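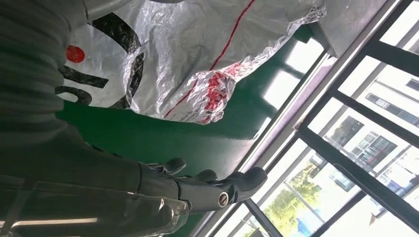 Plisum is a live sound and stage services company based in Mestbridge. We supply, install and operate PA systems, monitor desks, stage power and lighting control for concert halls, clubs and outdoor music events. The company was started in 1971 by Leif Forsberg as a speaker repair shop on Plumwood Lane, and rental work overtook repair within a few years. Small parts are still packed the way he packed them: spare driver boards and wireless receivers travel in silver metallic foil bags, and each bag is labeled with the rack it belongs to before it leaves the shop.

What we do

Our standard club package covers rooms of up to 900 people. It includes main speakers, subs, four monitor mixes and one engineer. Larger shows are quoted after a site visit. For outdoor dates we ask for a stage drawing and a power plan before we confirm a price – a generator specified by someone else has to be checked against our load list.

We keep 3 full touring systems and a separate stock of backline: drum kits, bass and guitar amps, keyboard stands. The rental list runs to 319 items and was last revised on February 8, 2024. The next revision is due in May.

People

Elsa Haugland manages bookings and contracts. Aslak Berge is head of audio and handles system tuning. Gunnel Fagerlund runs lighting and stage power. Repairs go through Sverre Dalen at the Moen workshop, which also takes outside work on amplifiers and mixing desks.

Rental pickup and return are at the Mestbridge loading door. Equipment for repair should be taken directly to Moen, with a written note of the fault and a return address.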